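Notes for the evening talk at Drasthorpe: getting started with the water-writing cloth

Before I start: glass of water on the lectern, spare brushes in the bag, cloth out of its wrapper and flattened. Wait for the people at the back to sit down. There's always a scrape of chairs.

Good evening, everybody, and thank you so much for having me back. I know it was a bit of a trek for those of you coming over from Skorkent, and I'm very glad you made it (and I hope you found the car park, because I drove past it twice). I'm going to talk for 35 minutes or so if I don't wander off, and then I'd like us all to have a go.

[Slight correction for myself: say "35 minutes" and stick to it. Last September I ran over and the tea went cold.]

So, what I want to persuade you of tonight is that you can begin learning Chinese brush writing without a drop of ink in the house. I came to it the other way round. I bought the ink, and the ink stone, and a great stack of paper, 200 sheets of it, and I was so frightened of spoiling a sheet that I hardly wrote a thing for months! I'd sit there with the brush loaded, thinking about it, and the brush would drip, and that would be one sheet gone anyway.

What changed matters for me was a practice cloth. You write on it with plain water. The stroke comes up dark while it's damp, and as it dries it fades away and you can write over the same place again. I can't tell you what a relief that was. You stop being precious about it. You make a horrible wobbly stroke, you have a little laugh, and you make another one.

PAUSE. Hold up the cloth. Walk down the middle with it so they can feel the surface.

Now then, the squares. Each one is meant for a single character, and inside it you'll find faint guide lines, two going across and down through the middle and two running from corner to corner. When I first saw those I thought they looked fussy. I've come round to them completely. They tell you where the middle is, and the middle is the thing beginners lose first. If your upright stroke is meant to run down the centre, there's a line to keep you company. If a sweeping stroke heads for the corner, well, there's the corner.

(Someone usually asks whether you should fill the whole square. No, leave a margin all the way round. A character needs a bit of air.)

Setting up. Do lay the cloth properly flat. I iron nothing at home, I'm ashamed to say, but I do smooth out my cloth with the side of my hand before I begin, working from the middle towards the edges. Put something under it that you don't mind getting damp. Keep the brush rack where you can reach it without leaning across your work, and have a saucer for the water.

How much water? Less than you think. Dip the brush, then draw it along the rim of the saucer, both sides, until the tip comes to a point again. If you go in too wet you get a puddle, and the puddle creeps along the cloth and takes your lovely stroke with it. I still do this when I'm tired or talking, so please watch me do it tonight.

DEMONSTRATE: the dot, the level stroke, the upright stroke. 2 goes at each, slowly. Turn the cloth round so the front row can see.

Hold the brush upright, higher up the handle than you'd hold a pen, and let your arm do the moving. It feels very silly to begin with. My own arm used to ache after ten squares, mostly because I was gripping as though somebody might take the brush off me. Loosen the fingers. Breathe out on the long strokes, if you can remember to.

I'd start with the character for "one", which is a single level stroke and a good deal harder than it sounds, then "two", then "three", and after that "ten", where the strokes cross. Stay on those for your first few evenings. A short practice most days has done me far more good than a long one when I happened to feel like it.

And don't worry about blots. A cloth in use soon has patches all over it, and the faint ones will go as they dry. Go and find a clean square, or put the kettle on and come back.

ASK: has anybody here used one before? Let them talk. Then share out the brushes, one between 3 if we're short, and put the big cloth on the front table for anyone who'd like to try it first. 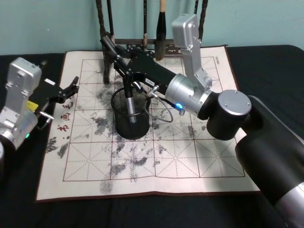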